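The white room, and what I nearly put in it

I have a confession to make about white furniture: for most of my adult life I thought it was for people who never drink tea. Then I moved into a house where the main room had a big pale arched ceiling, and everything brown I owned looked like it had been delivered to the wrong address.

So I started asking people how they do it. The best hour I spent was with Jianhua Luo, who has been dressing rooms for 20 years and now runs a small studio called Stellard. She has a rule I've been repeating to anyone who'll listen (sorry, everyone). Let the room be the loud one. If you've got curves overhead and a railing up on a balcony, your shelves can be as plain as you like, and half of them can stay bare.

Half of them! I own 30 jugs. I went a bit quiet at this point.

But she's right about the shelves, and I've come round to it. An open cubby with one thing in it looks calm, and an open cubby with five things in it looks like my kitchen drawer. Jianhua likes to put flowers low down, on a ledge, where you see them from a chair.

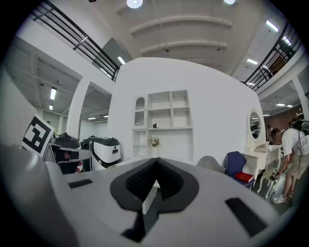
Pale flowers on the lower ledge, and a navy chair keeping the white vanity company.

The vanity is the bit I'd have got wrong. Carved legs, an oval mirror in a scrolly white surround, the whole wedding cake. On its own in a shop I'd have walked straight past, muttering. Against a curved white wall it settles down beautifully, and then the navy chair stops it all getting too sugary. I love that there's a red book on the seat as well. One red thing does more for a white room than any number of cushions, and I say that as a woman with a cushion problem.

The two chairs don't match, either, and I'd encourage you to try this at home. One moulded and light grey, one upholstered and dark. My own version is a hard chair from a junk shop and a soft one from my aunt, and they get on fine.

As for money, I kept a note of mine. The dressing table was the big expense, and with the paint and a secondhand mirror the lot came to £730, spread over a winter. You could do it for far less if you're handy with a brush. I am not. I did the legs of my table with a roller, which is no way to treat a carved leg, and spent up to 7 evenings picking dried drips out of the curly bits with a cocktail stick.

Jianhua came to see it in February. She moved the flowers down a shelf, took away two jugs and asked whether I had anything red. I found her an old cookery book with gravy on the back cover, and it's been on the chair ever since.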